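Speaker notes: Small Machines, Small Loads
Skundach Home Skills evening, December 5, 2020

Opening (take your time, let people find a seat and get their coffee)

Good evening, everybody, and thank you for coming out to hear a person talk about laundry. I know how that sounds. My family knows how that sounds too, and they have been very patient with me since September, when I started putting this talk together and began asking everyone at dinner how they empty a washer.

Start with the apartment on Drallden Street. Number 201, up two flights, no hookups, a kitchen you could cross in three steps. I carried my wash down to the Ostapchuk laundromat for years, and I liked it there, I really did, with the big folding tables and the radio going. But the day I got a compact machine of my own, my whole week changed shape. (Pause here, the laundromat people usually laugh or groan.)

What changes when the machine is small

The first thing is the size of the load, and I want to stay on this a minute. With a big washer you save things up. You get a mountain, and the mountain sits in the corner and makes you feel bad. With a small one you can't do that, so you wash two or three shirts and some socks, and you do it while supper cooks. My own rule is 3 shirts or one pair of jeans, and never the jeans with the shirts.

The second thing is that you open a lid on top and reach down in. People who grew up with front doors on their washers find this odd at first. You're working from above, and what you get hold of is whatever bit of cloth happens to be nearest your hand.

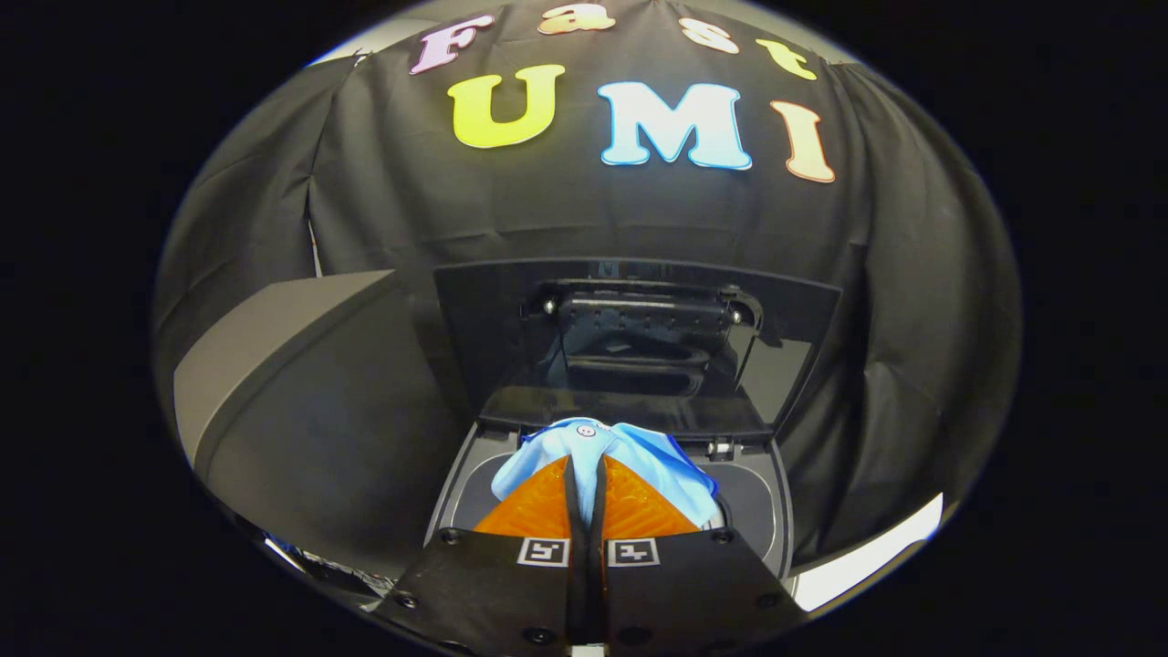

So let me talk about button-up shirts, my favorite subject and the one I get the most questions on. Undo the buttons before washing, all of them, cuffs included. I used to leave them done up to save time, and I spent that time again at the ironing board, with interest. A shirt washed open comes up out of the drum much more willingly. Take hold of a good handful of the body, never just a collar point or a single button, and lift slowly. If it feels stuck, it's usually a sleeve that has gone around something else, so set it back down, find the sleeve, and try again.

(If there's time, tell the one about the blue shirt and the pillowcase. If we're running behind, skip it.)

Then shake it out right away. One good snap from the shoulders, smooth the front with your palm, and onto a hanger. I own 13 hangers and that has turned out to be plenty, because the loads are small and the shirts keep moving along to the closet.

The lid, and other housekeeping

Leave the lid up when you're done. I can't say this warmly enough! A closed lid on a damp drum gets you that smell, the one like an old gym bag, and then you're running empty cycles to chase it away. Mine stays up until bedtime. Wipe around the rim with a soft cloth while you're there, and check the latch for lint, which gathers in the silliest places.

Detergent: less than you think. The cap on the bottle was made with big machines in mind. I use a tablespoon and I've never been sorry.

Hand around the Cenico care sheet at this point. It has the washing symbols on one side and my handwritten notes on the other, and I apologize in advance for the handwriting. Give people a moment to read it before going on.

Questions

Somebody will ask about towels. Two hand towels are fine, one bath towel is fine, and anything more I'd still take to Ostapchuk. Somebody will ask about wool, and the answer is the sink.

Remind everyone that the cookies are at the back and that the spare care sheets go home with whoever wants them.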